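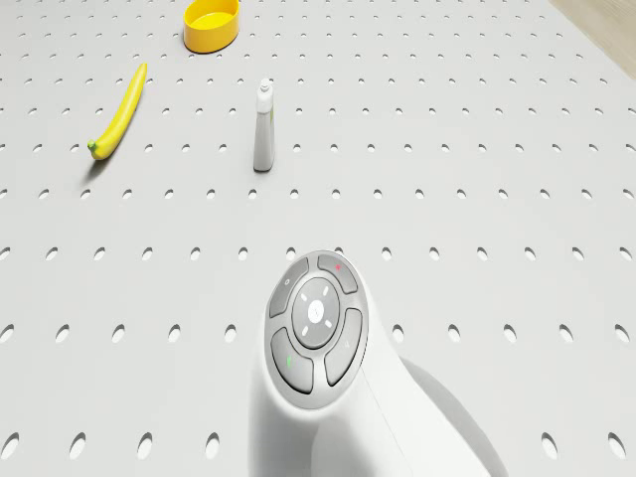
Workshop notebook, Sequeira bench
August 10, 2021 | Adelino Serrano
Print this page | E-mail this page

Hide glue, second batch. Soaked the pearl glue overnight in cold water, two parts water to one of glue by weight. Drained nothing. Heated in the small pot with the lid on and the thermometer through the hole in the lid. The Triltulitz controller still overshoots on the first rise, so I started it low and brought it up in steps.

Test joints: maple to maple, edge grain, planed and left unsized. Rubbed joints, no clamps. Cut 17 blocks from the Kunby offcuts and discarded two for tearout near the end. Open time was short. By the fourth pair the surface had started to skin before the pieces met, and I marked that one as suspect instead of remaking it.

Broke the first set by hand over the vise jaw. Failures mostly in the wood, with a clean glue line on the suspect pair, as expected. One other pair let go along half the line. The mating face there has a slight hollow, visible against the straightedge. Plane iron needs regrinding before the next set.

The February batch (Okutville glue, same ratio) was stringier off the brush and smelled stronger. Notes from then give no soak time, so the comparison is weak. Please write the soak time down.

Mass of dry glue left in the jar: 459 g. Enough for the chair repair and another set of blocks, then reorder.

To do:
— regrind plane iron
— repeat with the blocks warmed first
— try a pinch of urea in half the batch, label both jars
— leave the remaining pairs 4 days before breaking

Leftover glue went in the refrigerator, covered. Throw it out if it has gone thin or shows mold.

We use cookies to remember your settings. Accept | Decline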